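Bench Cell 2 is back in service

Posted Wednesday, March 19, 2025
Shares 19 | Comments 5

The small handling cell at the Plenitz workshop is running again after most of a week on reduced duty. The arm itself was never the trouble. The work went into the gripper fingers, the wrist camera mount and the settings that tie the two together. Several people have asked what was done and what they need to do differently now, so the main points are set out below.

The first complaint came in February. Raphaël Besson was running flat panels and noticed that they were being set down slightly turned. The error was small on a single panel, but it carried over into the next step, and he was straightening parts by hand before the end of the shift. He wrote it up in the cell log with the program name and the finger set in use. That saved us a good deal of time later.

Karine Beaudoin took the cell over for the repair. She began with the finger mounts. One finger had a screw that could be turned by hand, and the locating pin beside it had worn its hole out of round. With the gripper closed on a test block, that finger could be rocked from side to side. The other mounts were tight. She also found hairline cracks at the root of the same finger, where the open web meets the solid base. You could only see them with the finger off the machine and held up to a lamp.

The full set was replaced, including the fingers that still looked sound. Mixing new and worn fingers has caused problems here before, as anyone who worked on Cell 1 will remember. The new set came from Drosance and is the same pattern as the old one, so the programs did not have to be rewritten. The mounting holes were cleaned out and the worn one was drilled and sleeved. All the screws went back in with medium threadlocker and were marked with a paint pen across the head. If the line on a screw head no longer meets the line on the mount, stop and tell Karine.
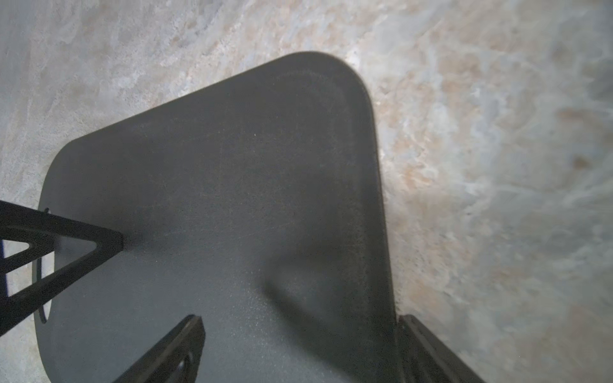 With the fingers on, the next job was to set the closing position again. The old value was stored in the controller and had been nudged several times over the past year, with no note of who did it or why. Karine cleared it and started over. She closed the gripper at low speed on a block of known width, recorded where contact was made, and used that as the zero. Grip force was then raised one step at a time until a panel could be lifted and held without slipping. The final setting is lower than the old one. The earlier value had probably been turned up to make up for the loose finger.

The wrist camera came next. Its bracket had been knocked at some point and sat a couple of degrees off. Živko Ivanov made a new bracket with a second dowel, so the camera can now be taken off for cleaning and put back in the same place. After fitting it he ran the calibration with the dot plate from the Langlois cabinet. The first run was thrown out because the overhead light was reflecting off the plate. With that light switched off, the second run came in well inside the limit.

Dark, matte panels needed some extra attention. The camera finds a part by its edges, and on these panels the difference between the top face and the shaded side can be weak when the light comes from one direction. Exposure was raised a little and the edge threshold was brought down. Both values are saved under the recipe name "Makness dark." Please use that recipe for these parts and leave the standard one alone.

The cell was then given a test run of 100 picks, all at production speed. Two panels were refused by the camera check and picked on the second try. None were dropped, and none were set down turned by more than the allowed amount. Timothée Caron ran the same test with the parts placed at odd angles and was satisfied with the result.

The care routine has changed in a few places:

At the start of each shift, wipe the finger contact faces with a dry lint-free cloth. No solvent on the fingers.

Check the paint marks on the mounting screws.

Clean the camera lens with the blower first, and only use a lens wipe if there is still dirt on it.

Every 48 running hours, close the gripper on the test block and try each finger for play. Write the result in the log, even if there is nothing to report.

Do not change the closing position or the grip force from the pendant. If a job seems to need it, leave a note for Karine.

The old fingers are in a marked tray on the shelf behind the cell. Please do not put them back into use. Colette Rolland wants to section the cracked one before it is thrown away, and she has also ordered a spare set, which will be kept in the locked drawer with the test block.

Cell 1 uses the same mounts and will be checked next. Bookings for it stay open until a date is set, and Colette will email anyone affected.

5 comments | Share this item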